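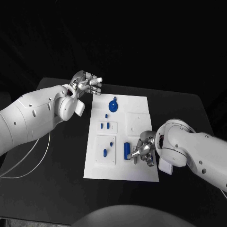
Fundación Quinlan
Convocatoria de participantes para la Muestra de Cerámica y Objeto Pequeño de Kasville

La Fundación Quinlan abre el plazo de presentación de solicitudes para participar en la próxima edición de la Muestra de Cerámica y Objeto Pequeño, que se celebrará en el mes de noviembre en la Sala Oltus de Kasville. La convocatoria se dirige a ceramistas, esmaltadores y talleres que trabajen piezas de formato reducido, con independencia de su nacionalidad y lugar de residencia.

1. Objeto
Se seleccionarán 40 participantes, que expondrán su obra durante todo el mes y dispondrán de un espacio de venta directa. La Fundación no percibirá comisión alguna por las ventas realizadas en sala.

2. Requisitos
Podrán concurrir personas físicas mayores de edad y talleres legalmente constituidos, estos últimos con un máximo de tres integrantes por solicitud. Las piezas deberán ser de autoría propia y no haberse expuesto en ediciones anteriores. Se admiten el gres, la porcelana, la loza y el esmalte sobre metal. Quedan excluidas las reproducciones en molde comercial y los artículos adquiridos para su reventa.

Ninguna pieza podrá superar los 40 centímetros en su dimensión mayor, peana incluida. Los conjuntos se considerarán una sola obra cuando así se indique en la ficha técnica, y no podrán dividirse para la venta sin autorización escrita de su autor.

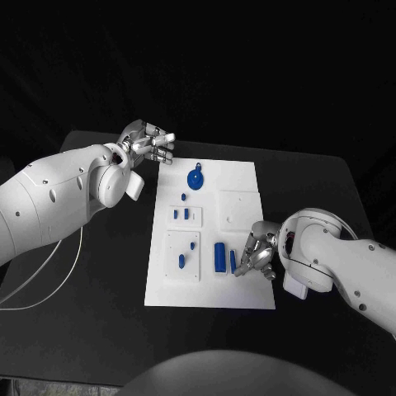

3. Dotación
Se concederá una ayuda única a la producción de 2.294 euros, impuestos incluidos, al proyecto que el jurado estime de mayor interés. El resto de las personas seleccionadas recibirá una compensación de 369 euros en concepto de transporte y embalaje, previa presentación de las facturas correspondientes. Los gastos de alojamiento correrán por cuenta de los participantes.

4. Documentación
Cada solicitud constará de lo siguiente:
Formulario de inscripción cumplimentado y firmado.
Currículum de la persona solicitante o memoria del taller, con una extensión máxima de dos páginas.
Ficha técnica de cada obra: título, año, materiales, temperatura de cocción, medidas y precio de venta al público.
Un máximo de 10 fotografías en color.
Declaración responsable de autoría.

La documentación se remitirá en un único archivo a la Secretaría de la Muestra. Las solicitudes incompletas dispondrán de un plazo de subsanación de 10 días, transcurrido el cual se tendrán por desistidas.

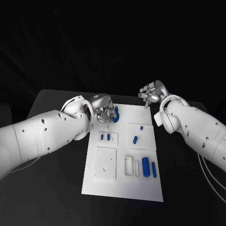

5. Condiciones de las fotografías
El jurado realiza la primera selección exclusivamente a partir de las imágenes, por lo que se ruega el mayor cuidado en su preparación. No se admitirán montajes digitales, marcas de agua ni textos superpuestos. Las obras se fotografiarán sobre una superficie de tono uniforme que contraste con ellas, como el tablero blanco sobre el que aquí destacan las piezas azules. El fondo será liso; puede emplearse una tela negra como la que cierra la mesa por detrás, aun cuando se aprecien ligeros pliegues. Al menos una de las imágenes mostrará la base de la obra, con la firma o el sello del autor si los hubiera.

6. Jurado
El jurado estará presidido por Chae-won Yook e integrado por Ismael Trindade, Eun-seong Seo y Hyun-seo Nam. Actuará como secretario, con voz y sin voto, Ha-neul Ko. Se valorarán la calidad de la ejecución, el conocimiento de los esmaltes y la coherencia del conjunto presentado. El fallo será inapelable y se comunicará por correo electrónico a todos los solicitantes.

7. Montaje y retirada
Las personas seleccionadas entregarán su obra en el almacén de la calle Bastach, en horario de 9:00 a 14:00, debidamente embalada y con una copia de la ficha técnica en el interior de cada bulto. La Fundación suscribirá un seguro desde la recepción de las piezas hasta su devolución, por el valor declarado en la ficha. Las obras no retiradas en el plazo de 40 días desde la clausura generarán gastos de depósito.

8. Aceptación de las bases
La presentación de la solicitud supone la aceptación íntegra de estas bases. Las consultas se dirigirán por escrito a la Secretaría de la Muestra, Fundación Quinlan, Kasville.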